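Widik Blocks -- data card and notes for users

Version notes: second release, April. Maintained by Joaquín Maldonado. Please read the section "Known problems" before you train or count anything.

Summary

Widik Blocks is a collection of images of simple foam blocks on a whiteboard, together with short sentences in English which say where the blocks are in relation to a line drawn with marker. A block can be inside the line, outside the line, or touching it. The collection has 3,180 images. Each image has at least one sentence and one label per block.

The idea came from a small exercise we used in Karkport for teaching the words "inside", "outside", "next to" and "on the line" to children who learn English as a second language. The children understood the exercise very fast, but the adults who wrote down the answers did not always agree between them. We thought this disagreement was interesting to keep, so it is in the data.

What is in the folders

images/ -- all the pictures, in JPEG
labels.csv -- one row per block per image
sentences.csv -- one row per sentence
disagreements.csv -- the images where the two annotators gave different labels
boards.txt -- the list of drawings, with the letter code of each one
LICENSE.txt
README.txt -- this document

The file names have three parts: the code of the drawing, the code of the block set, and a running number. The running number does not say the order in which the pictures were taken. We mixed it before the release.

The materials

The blocks are common foam blocks for children. They are light and a little soft, and the corners are rounded. We used cubes and longer rectangular blocks. The colors in the label file are only the plain names: green, blue, red, yellow. We do not separate dark green from light green, and if you need this difference you must measure it from the pixels.

The whiteboard is placed flat on a table. It is not on the wall, so the blocks can rest on it without any glue. The drawings are made by hand with a black marker. We did not use a ruler or a template. There are 16 drawings in total, and most of them are closed loops, but they are not good circles. Some look like an egg, some like a bean, and one has a corner that was not planned.

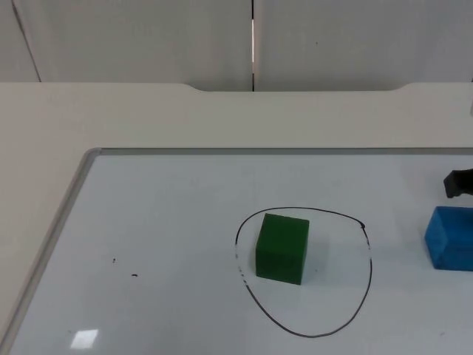 We decided early that a loop with weak or broken parts still counts as a closed loop, if a person can follow it with the eye and has no doubt where it continues. Dry marker comes off very easily when a block or a sleeve passes over it. In the first release we drew the line again each time this happened, and the result was that the line became thick and double in some places. For the second release we left the lines as they were. The column line_state in labels.csv has the value "full" or "broken" so you can filter.

How the labels were made

Two people labeled every image, working separately. The rules were these:

inside -- the whole base of the block is within the loop.
outside -- the whole base of the block is out of the loop.
touching -- any part of the base is on the line, also if it is a very small part.
unclear -- the base cannot be seen well enough to decide.

Look at the base, please, not at the top of the block. When the camera looks from an angle, the top face of a tall block can appear to cross the line although the base is far from it. This was the most frequent mistake in our first round, and Clodis, who helped us to check the labels, found about 300 of them.

Shadows do not count. A shadow can fall over the line and the block is still "inside".

A block that is only partly visible in the picture is labeled in the normal way if the visible part is enough. The column partial is then 1. If a block is partial and also near the line, we preferred "unclear".

The sentences

The sentences are short and use everyday words. Typical ones are:

The green cube is inside the loop.
The blue block is outside, on the right.
There is one block inside and one block outside.

"Left" and "right" are always from the point of view of the person who looks at the picture. "Loop", "circle" and "ring" were all accepted, because the annotators used them naturally and we did not want to correct them. If your work needs one single word, replace them with "loop" -- the meaning does not change in any sentence.

Known problems

1. Blue blocks are more often outside than inside. We noticed this late. A model can learn the color in place of the position, so please balance the set before you test.

2. In drawing K the loop has a real opening at the bottom, 15 mm wide. The annotators treated it as closed. You may prefer to remove it.

3. The light in the Valdebenito part of the collection is warmer, and white surfaces look a little yellow there.

4. Some sentences have small grammar errors. We left them as written, except when the meaning was wrong.

Not suitable for

Measuring sizes or distances. The images have no scale, and the block dimensions are not included. The collection is also too plain for general object recognition, as the background is almost always the same board and table.

Corrections

If you find a wrong label, send the file name and the label that you think is correct. One line is enough. Corrections are collected in a list and will enter the next release, with your name if you want it. For the label "touching", please enlarge the image before you write to us.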